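okay so I promised a thread on the kitchen sim fault that ate most of my October. grab a snack 🧵

**1/** Quick setup: we test arm policies in a simulated kitchen before Stovham lets us anywhere near the real one. Stove, cabinets, coffee machine, the works. My job is mostly watching runs and swearing.

**2/** We'd done 700 runs with a totally clean safety log. Zero contact warnings! I was so smug about it. I had a slide.

**3/** Then Gintarė Dambrauskienė scrolled through one run and asked why the elbow was so low over the cooktop, and why the log had no opinion about that. Umm. Good question, Gintarė.

**4/** Two views of the kitchen, with the arm over by the stove both times:

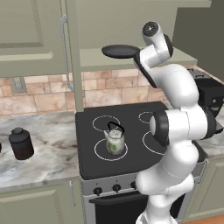
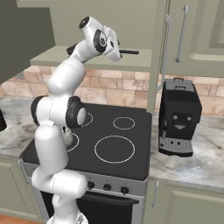 **5/** So the keep-out zone over the burners was only being checked against the hand. Everything from the wrist down could go wherever it liked. Elbow through the zone? Fine! Forearm parked over a burner? Also fine!

**6/** I reran the lot with every link checked and got 330 violations. Three hundred and thirty!! I deleted the slide.

**7/** The cause is so dumb. I'd copied the config from our old Karnetti setup, where the list of checked links had exactly one entry, and the loader never complains about a short list. It does now (loudly, in red).

**8/** Kedir Beyene also wants a margin around the zone so a slow controller can't drift in. We're arguing over how big. I say 8 cm, he says more, and he's usually right, which is annoying.

**9/** If you use a keep-out checker, go put an elbow in the zone on purpose and see if anything yells. Mine stayed quiet for weeks.

**10/** Retraining starts tonight. Will post the new numbers, even if they're ugly.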